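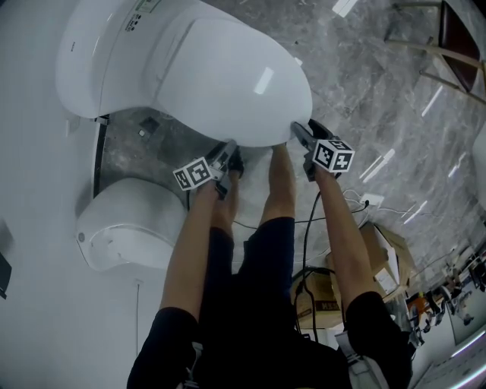

Right gripper at the front edge of the lid, left gripper approaching from below. Both cube markers are in view.

How to Run a Hand-Held Gripper Station at an Open Day

Last updated July 17, 2023

This guide covers the setup and running of one demonstration station with a pair of hand-held grippers and a household fixture. It follows the procedure used at the Wonham open day, where the station ran in the Acheampong showroom. The task was opening and closing a toilet lid. The same steps apply to a cabinet door, a drawer or a trash can with a hinged top.

It is assumed that the grippers are already assembled and that the recording software (Ikar, in our case) is installed on a laptop. Calibration of the head camera has its own page and is not repeated.

What you need

Two hand-held grippers, left and right
One printed cube marker per gripper
Head camera and strap
Laptop with Ikar and at least 400 GB of free disk space
Cables for both grippers, plus one spare
Floor tape
A low stool
A screen that faces the visitors
Cleaning wipes and dry cloths

Step 1. Choose the fixture

Pick a fixture with one clear moving part. A toilet lid is a good choice for a public demonstration. Everyone knows how it should move, so visitors can judge the result without an explanation. It is also harder to grip than it looks. The surface is smooth and rounded, and the only place to get a finger under is the rim.

If the fixture is a powered model, find out before the day how the lid behaves. Many have a soft-close hinge and some have a motor. A motorized lid that starts to move while a gripper is holding it will fight the operator and may strain the hinge. Disconnect the power or turn off automatic opening in the settings, following the maker's manual. Then raise and lower the lid by hand and check that it moves freely over its full range.

Use a display unit that is not connected to water. Check that it is stable on the floor. A display unit that has not been bolted down can shift when the lid is pulled at an angle.

Step 2. Mark the working area

Stand or sit where the operator will be and reach for the fixture with both grippers. The operator should be able to touch the lid rim with bent elbows. Put a strip of tape on the floor at that position.

Put a second strip where visitors must stop. We used 10 feet from the fixture. That was enough to keep people out of the camera view, but those at the back could not see the jaws close, which is the purpose of the screen.

Polished tile needs some attention. Ceiling lights show up in it as long bright streaks, and a streak directly behind a cube marker can cause the tracker to lose a face. The same goes for a glossy lid. Turn off one row of lights if you can, or rotate the working position by a quarter turn and test again. Do not lay paper or a mat on the floor to kill the reflections unless it is taped down on all sides.

Step 3. Fit the markers

Each gripper carries a white cube marker. Seat it fully on its mount and tighten the screw until the cube cannot be turned by hand. A cube that rotates even slightly will give hand positions that drift through the session, and the drift is difficult to spot on a live preview.

Wipe every face with a dry cloth. Check that the left cube is on the left gripper. In Ikar, open the marker page and hold up each gripper in turn. The name shown must match the hand. If the names are swapped, exchange the cubes. Do not edit the IDs in the configuration file on the day of the event.

Step 4. Route the cables

Each cable should drop from the gripper to the floor, leave a loop of slack beside the operator, and run behind the working position to the laptop. The slack has to be long enough for a full overhead reach with either arm. Test this with the tallest operator on the list.

Keep the cables away from the area between the operator's feet and the fixture. Tape them down from the slack loop to the table. Power strips go behind or to the side of the operator, on the side away from visitors.

Step 5. Seat the operator

For low fixtures the operator works sitting or kneeling. Standing and bending is possible, but it moves the head camera too far over the hands and hides the markers behind the wrists.

Short sleeves are preferred. Loose cuffs cover the cubes at certain wrist angles — the usual one is a palm-up reach under a rim. Fasten straps and tuck in the ends so that they do not swing across the lens.

Step 6. Check the live view

Before admitting anyone, confirm the following on the laptop:

The fixture and both grippers are in view when the operator looks at the lid
At least one face of each cube is detected at all times during a slow reach
The jaw opening shown in Ikar changes when the trigger is pulled
The disk space reading is above the planned session size

Record one trial and play it back from start to finish. Do this even if the live view looks correct. The preview runs at a lower rate than the recording and will not show dropped images.

Step 7. Perform the task

The sequence for lifting a lid is as follows.

a. Start with both grippers open, a hand's width apart, in front of the fixture. Hold still for two seconds.
b. Bring the right gripper to the front edge of the lid. Touch the edge with the lower finger first.
c. Close the right jaws until the pads press on the edge. Do not squeeze past first contact.
d. Bring the left gripper up underneath as support. It does not need to close.
e. Raise the lid with the right gripper in a slow arc. Follow the hinge; do not pull toward your body.
f. When the lid passes vertical, open the jaws and withdraw both grippers.
g. Return to the starting pose and hold for two seconds. End the trial.

To close the lid, run the sequence in reverse. With a soft-close hinge, release the lid once it begins to fall by itself and wait for it to settle.

A left-handed operator may swap the roles. Note this in the trial label. Mixed roles without labels will cause trouble later if the recordings are used for training.

Step 8. Talk visitors through it

Explain first, then perform, then explain again with the playback on the screen. Talking while operating makes the operator look up, and the head camera looks up too.

Three points are enough for most groups. The grippers in the operator's hands have the same finger shape as those on the robot arm. The cubes let the software work out where each gripper is and which way it points. The robot later learns from many recordings of the same task, made by different people.

The most frequent question at Wonham was how many recordings are needed. We gave the figure for our own lid task, which stood at 1,354 accepted trials across the Nerkton project. Of those, 215 were recorded with the lid already partly open. Give your own figures if you have them, and say which task they refer to.

Step 9. Let visitors try

Allow one visitor at a time. Hand over the grippers with the jaws open and the cables behind the visitor's arms. Leave the head camera on its stand. It takes too long to adjust for each person, and the straps would have to be cleaned between uses.

Let the visitor open and close the jaws in the air a few times before approaching the fixture. Most people then close the jaws too early and push the lid edge instead of gripping it. Tell them to wait for contact. Two attempts per person keeps the line moving.

Do not save visitor trials unless you have written consent. In Ikar, select Practice mode, which shows the tracking but writes nothing to disk.

Wipe the handles and triggers after each person. Do not use wet wipes on the cubes; the print smears.

Step 10. Close down

Stop the recording, wait for the write indicator to go out, and copy the files to a second drive before unplugging anything. Compare the file count on both drives. Remove the cubes and store them in their case. Coil the cables loosely. Restore the fixture's power or automatic settings if they were changed in Step 1.

Common problems

The jaws slip off the lid.
Inspect the finger pads. Dust and cleaning residue both reduce grip. Wipe with a damp cloth and let the pads dry. If slipping continues, approach from a lower angle so that more of the pad sits under the rim.

One cube disappears during the lift.
The wrist has turned too far. Lower the elbow and repeat. If it happens at the same point every time, look for a reflection behind the cube at that position.

The jaw opening stays at zero.
Reseat the cable at the gripper end, then at the laptop. Swap in the spare before changing anything in software.

The fixture moves.
Stop the demonstration. Add weight at the base or turn the unit so that its back is against a wall.

Tracking is good in the morning and poor in the afternoon.
Daylight has changed. Rerun the exposure setting in Ikar with the room as it is now. At our October session this had to be done twice.

Timing

Allow an hour for Steps 1 to 6 on a first setup and half that on a repeat visit to the same room. A full cycle of explanation, performance and playback takes six minutes. Leave a gap after every third group so the operator can put the grippers down and stretch.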